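Cell 9 parcel station: setup and care notes
Maintained by Shafiq Barua, Brestberg site. Last revised 2020-10-02.

Covers the two-armed parcel cell beside the green belt. The Zunton cell has its own README and its own grudges.

Before a shift
Level the dark platform first, then the column behind it. The column moves if you lean on it, so please find something else to lean on. Run the 16 calibration poses with both arms. Skipping the boring ones saves eight minutes and costs you the afternoon.
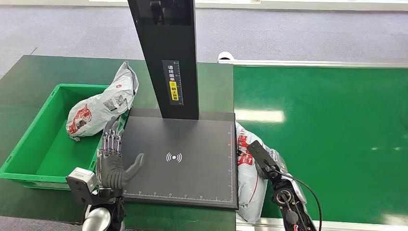 Platform, column and belt, with a mailer under the right arm.

Hands
Check the finger linkages and pins every 500 cycles. Screws get snugged by hand. The power driver lives in Flostusstead now, and we all know why. If film has worked its way into the joints, stop the cell and pick it out with tweezers.

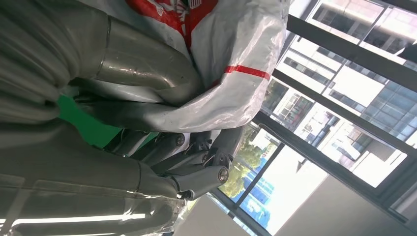
Gray hand at the windows, screw heads showing, film over part of it.

Wrist cameras
Daylight washes out the wrist views on the window side. Lock exposure before you start logging. Auto exposure has opinions and changes them hourly.

Labels go face up. The plate on the black housing says so in Chinese, with yellow chevrons for emphasis. The planner can't read it, so set label_side=up in the Munshi config.

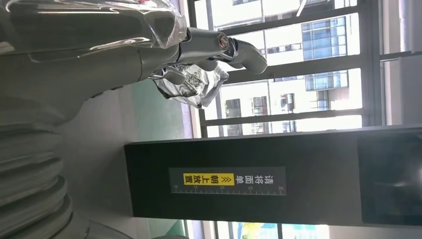 Photo: wrist camera, Brestberg cell log

Known issues
- Foil packs slip at the default grip force. Go up one step, never two.
- Cable loop on the right arm wants retying. Open since May.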